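FOR IMMEDIATE RELEASE
Staltdale, Feb 28, 2018

Skosham Lab releases simulator training method for robot grippers

I'm Despina Karamanlidis, and I run the small manipulation group at the Skosham Lab here in Staltdale. Our press office usually writes these, but they let me have a go at this one, so please bear with me if I get excited. We have a new result and I've been itching to talk about it!

The short version is that we taught a gripper controller to work from camera views using nothing but simulated pictures, and then ran it on a real arm without any extra training. We call the method Havlíček, after the street our first office was on (we had a long list of clever acronyms and hated every one of them).

Anyone who has tried this knows the trouble. A simulator gives you all the practice you want, but a controller that learns from one tidy rendering tends to get lost the moment the light or the colors change. So we stopped trying to make our renderings look real. Havlíček keeps the shapes and the geometry and lets the shading wander all over the place - plain gray planes, strong color gradients, glowing patches, whatever the sampler comes up with. The controller has to find its own finger in all that and work out what it's near. 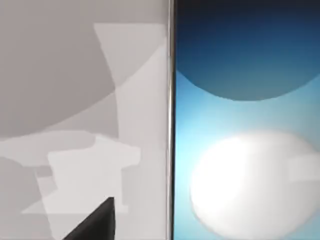
Simulated view from the Havlíček project, with a gripper finger at lower left and a metallic strip between the gray and blue areas.

My colleague Noémie Bailly wrote the sampler, and she is also the one who noticed that we were rendering far too much. We started out thinking we'd need a giant pile of scenes. She kept trimming the set, checking the scores, and trimming again, and we ended up with 3174 scenes, which train overnight on the 2 workstations under my desk. My office is very warm.

For the real-world test we ran 332 grasp attempts on 7 household objects, none of which had been in the training set. The controller picked up the object and held it in roughly nine out of ten tries. The misses were mostly with a thin steel ruler lying flat on the table, and I won't pretend we have a fix for that yet. Shiny, flat things are still hard for us, and we'd love to hear from other groups who have had better luck.

"I expected the gray scenes to be the useless ones," Noémie told me when I asked her for a quote. "When I took them out, the scores dropped right away, so back in they went."

The sampler, the scene files and the training code will be free to download from the Vidolside project page in May, along with a write-up of every setting we used. Teachers are welcome to use the lot in class, and there's a smaller set of scenes that should run fine on a laptop.

We're also happy to show the arm to reporters who'd like to visit us in Staltdale. Just call the Skosham Lab front desk and ask for me or Noémie. Mornings are best, as the arm is usually booked after lunch.

###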